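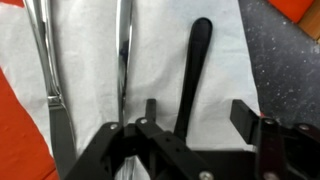 Shipping a trade show booth: speaker notes
24 April 2025

Opening
Say who we are. Rodby builds and ships booths for mid-sized exhibitors. Today is about freight only. Design questions can wait until the break.

Ask for a show of hands: who has had a crate arrive after the hall opened? Let people look around the room.

1. Two ways in
Advance warehouse or direct to show site. The warehouse takes freight early and holds it until move-in. Direct means your truck has to hit the target window given to your booth number.
Warehouse costs more per pound at most halls. We still use it for anything structural. Graphics and giveaways can go direct.
Read your own show manual. The rates and cutoff dates change from one hall to the next, and last year's manual is no use.

2. Material handling
This is the charge people miss. It covers moving freight from the dock to your booth and back out again. It is billed by weight, usually per 100 pounds, rounded up, and often with a minimum.
Go through the Zimow job. They sent nine small cartons on different days, and each delivery was billed at the minimum. On one pallet it would have been a single charge.
Pause here. Someone usually asks about carrying things in by hand. Answer: depends on the hall, normally one trip, no carts or dollies.

3. Crates
Number every crate on two sides and the lid. Put the booth number on too, in large print.
Keep a packing list inside the lid and another with the crew lead. Flooring and electrical go in the crate marked to open first, since they go down before anything else.
Our Danladi booth travels in 44 pieces and packs the same way every time. Photos of each packed crate are taped inside the lid. New crew can repack from those.
Take off old labels. We had a crate go back to a December show address with the new label right beside the old one.

4. Getting out
Empty crates come back in no fixed order. Book labor for later than you think you need.
Fill in the outbound paperwork before the show closes. If your carrier doesn't check in by the deadline, the freight gets sent with the house carrier at your cost, or back to a warehouse.
Ornanen example: 218 miles home, carrier missed check-in, and the return leg cost more than the trip out. Don't go into the dispute.

5. Insurance
Carrier liability is by weight, so a light, expensive screen is barely covered. Ask for a separate policy that includes the time on the show floor.

Questions
Leave time for these. If it's quiet, bring up customs paperwork for shows in Canada. The label template is on the handout, page two.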